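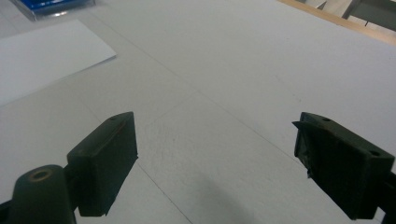
1/ Fio sobre a manutenção da nossa garra de dois dedos. Escrevo em português, que não é a minha primeira língua, por isso peço paciência com as vírgulas e com alguns termos. Se uma peça tem outro nome na vossa oficina, digam-me.

2/ O problema da semana é o revestimento do dedo direito. A fita cinzenta da face interior rasgou e começou a descolar. Em cima já sai para o lado do outro dedo, e para baixo fica uma tira irregular com a ponta desfiada.

3/ O dedo esquerdo está melhor. Tem um risco acastanhado na face de cima e as arestas um pouco gastas. Isto é cosmético e não vou mexer.

4/ Para quem chega agora: trabalho na célula pequena da Norkeck, a que separa caixas de amostras. Os dedos são verde-escuros, de plástico, e foram feitos pela Mokano a partir do nosso desenho. Temos dois pares. Um trabalha e o outro fica na gaveta.

5/ O meu primeiro erro, há muito tempo, foi colar fita nova por cima da velha. Durou uma manhã. A fita nova cola bem à fita velha, mas a fita velha já não cola ao dedo, e saem as duas juntas.

6/ Então agora tiro tudo. Primeiro paro a célula, corto a alimentação da garra e espero que os dedos fiquem sem força. Só depois ponho a mão entre eles. Parece evidente, mas escrevo na mesma, porque em agosto vi uma pessoa experiente fazer ao contrário.

7/ Para descolar, puxo a fita devagar, quase paralela à face. Se puxo para fora, ela rasga e ficam ilhas pequenas de cola, que são a parte aborrecida do trabalho.

8/ A cola que fica sai com álcool isopropílico e uma espátula de plástico. Nunca metal. Uma lâmina faz sulcos na face e depois a fita nova nunca assenta direita. Tenho um dedo assim guardado, para mostrar a quem começa.

9/ Acetona também não! No material destes dedos deixou a superfície mole e baça. Não sei se acontece com todos os plásticos, falo só do nosso.

10/ Depois da limpeza deixo secar 12 minutos. Não há ciência neste número, é o tempo de fazer um café e voltar.

11/ O revestimento novo é uma tira de borracha fina com adesivo, que compro ao metro na Gajewski. Corto sempre um pouco mais curta que a face do dedo. Se a tira chega até à aresta, é ali que a peça bate e é ali que ela levanta. Penso que foi isto que aconteceu desta vez, mas não tenho prova.

12/ Arredondo os cantos com tesoura. Um canto vivo levanta primeiro, sempre.

13/ Para colar, começo por baixo e subo, a apertar com o polegar para expulsar o ar. A seguir fecho a garra à mão sobre um bloco plano e deixo a carregar 24 horas. Entretanto a célula trabalha com o par da gaveta, portanto não se perde produção.

14/ Já que a garra está parada, vejo também a articulação. Na base do dedo há um casquilho cor de latão. Agarro o dedo pela ponta e abano de lado. Se sinto folga, anoto. Não ponho óleo: o óleo desce, chega à face e estraga o adesivo.

15/ Confirmo ainda os parafusos da fixação, com a chave dinamométrica e não "de ouvido". Desapertam-se com a vibração, pouco a pouco, e o robô começa a falhar a posição. Da última vez passei meio dia a procurar o erro no programa.

16/ Teste final: 100 ciclos de abrir e fechar sem peça, depois 100 com uma caixa vazia. Olho para as faces dos dois dedos e passo a unha pelo bordo da borracha. Se a unha entra, a tira sai e recomeço.

17/ No caderno da célula escrevo o número de ciclos de cada revestimento. O pior que tivemos aguentou 527, e nesse eu tinha limpado mal a face. Está escrito com a minha letra, não posso culpar ninguém.

18/ Uma pergunta aos colegas: alguém experimentou poliuretano vazado diretamente no dedo, sem adesivo? A Grundale propôs-nos isto, mas o preço é alto para dois pares e tenho medo de perder a medida da abertura.

19/ Outra dúvida, esta de língua. Digo "forro", "revestimento" ou "pastilha"? Na oficina ouço as três palavras, e cada pessoa corrige a anterior.

20/ Amanhã de manhã corto a borracha nova. Se o dedo direito me der surpresas debaixo da fita, acrescento aqui.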